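Virker Hand Teleop Kit

299 dollars, gloves and software, left and right hand included. In stock at Strand.

I'm Tanner Perron, and I wrote most of the software side of this kit, so forgive me if I go on a bit. Virker is a pair of tracked gloves plus a small program that lets you drive a two-armed humanoid with your own arms and fingers, in simulation or on the real thing. You reach, it reaches. You close your hand on a soup can, it closes its hand on a soup can (or misses – we all miss at first!), and every joint gets saved while you do it.

I started out teaching robots with a keyboard and a 3D mouse, and I still have the sore wrist. Fingers were the awful part. You can get a plain gripper to a can with a mouse if you're patient, but try bending four fingers and a thumb around something round with sliders and you'll want to go home. With the gloves on I just grab.

The kit comes with our tabletop practice room, which has a big oval table, plain white walls and some groceries to put away in a basket. You see it from the robot's own viewpoint, looking down over both arms.

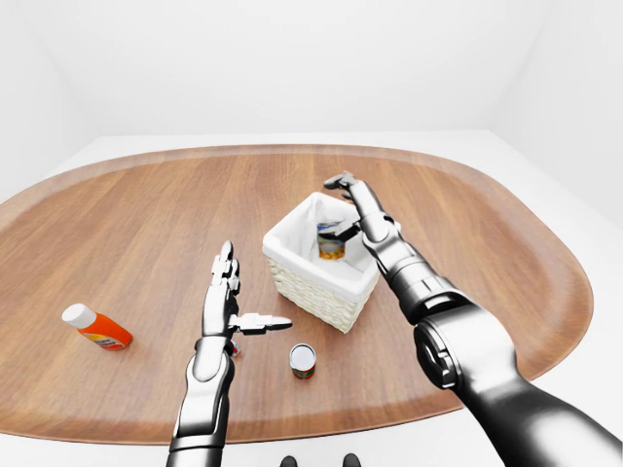

My favorite setting is the wrist offset. You hold the trigger on either glove, move your real arm somewhere comfortable, let go, and the robot's arm stays where it was. Agnes Berge asked for that one after a long afternoon of reaching across her desk, and I use it all day now. You can also park one hand completely and work with the other, which saves a lot of accidental elbow bumps.

Recording is one button. Press to start, press again to stop, and hold it down to throw the last try away. Each demonstration goes into its own folder with the joint positions, finger angles and the camera view, and you can play any of them back before you train on them. Please do play them back – I once kept a whole batch where my left thumb was badly calibrated.

What you get:
Gloves, one left and one right, medium or large
2 charging cables
USB receiver
Virker software with the practice room
136-page manual (Gøran Öberg wrote it and it's good, start with the calibration chapter)

You'll need your own computer with a decent graphics card. A headset is nice to have, but a regular monitor works fine and it's what I use at my desk. Calibration takes 5 minutes per person, and profiles are saved by name, so the gloves can be passed around the lab.

Small hands? Write to me before ordering and I'll tell you when the next size is ready.

Page updated 21 July 2021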